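Setting up a practice room in the Vudix two-arm simulator

This page covers loading a room, placing the robot, and running a first pick with the Cloltik home pack for Vudix. It assumes Vudix is already installed and your license key works. If the launcher still asks for a key, do the install page first.

What you get in the pack

The home pack is sold as an add-on. It comes with furnished rooms, a two-arm robot model with two-finger grippers, and a set of small objects to put on tables. The license covers one computer. The pack does not include the Dreßler hand controllers, although it works with them. A keyboard is enough for everything on this page.

Step 1. Load a room

Open the launcher and choose Rooms, then Home. Pick a room that has a table and click Load. The first load is slow while the textures are built. On my office computer it took 70 seconds, and later loads were much quicker. Leave the physics rate at its default for now.

Step 2. Place the robot

Open the Robot tab and choose Two-arm. Click on the floor next to the table. The base snaps to the floor by itself, but it does not turn to face the table, so use the Q and E keys to rotate it. Leave enough space between the base and the table for the elbow to swing. I use 30 centimeters. If the base turns red, it is touching furniture and the run will not start.

Step 3. Add an object

Drag one object from the Items list onto the table. Start with one only. Put it where the arm can get to it without stretching all the way out. The Reach button shades the part of the table that each arm can cover. If you want the same layout every time, tick Lock Start before you save.

Step 4. Set the view

There are several views to choose from. The overhead view is good for placing things. For driving the arms I use the body view, which sits close to the robot and can be tilted with the mouse. Sofas and open doors load with the room and count as solid, so check both sides of the robot before you move an arm.

Step 5. Move the arms

Press 1 for the left arm and 2 for the right. Park the arm you are not using with its gripper up. Bring the other one in over the table at low speed, and stop while there is still clear tabletop between the gripper and the object. Save the pose at this point under the name Approach.

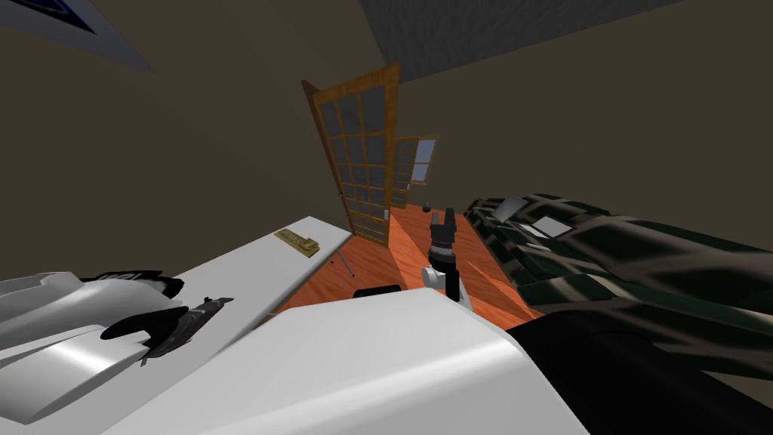
Vudix, home pack practice room
Leeds, February 3, 2024

The left gripper is over the white tabletop and the brassy object is still well away from it, toward the far end. The right gripper is parked upright over the floor. From a pose like this, open the fingers, line up with the long side of the object, and lower in small steps. Close at half force the first time.

Step 6. Record the run

Press R to start and R again to stop. Each run goes into its own folder with the joint positions and the video. A folder holds up to 2000 steps by default. Longer runs are split in two, and you can raise the limit to 3000 under Settings.

If something goes wrong

Arm shakes near the table: lower the speed, then check that the wrist is not touching the edge.
Object slides away: raise the friction one notch and try again.
Run will not save: the folder name has a space in it.

Denise Fairclough tested these steps on the Sekance laptop build and found one difference. The R key is taken there, so use F9 to record.

Written by Neville Ashworth

Contact support | © 2024 Cloltik | Back to top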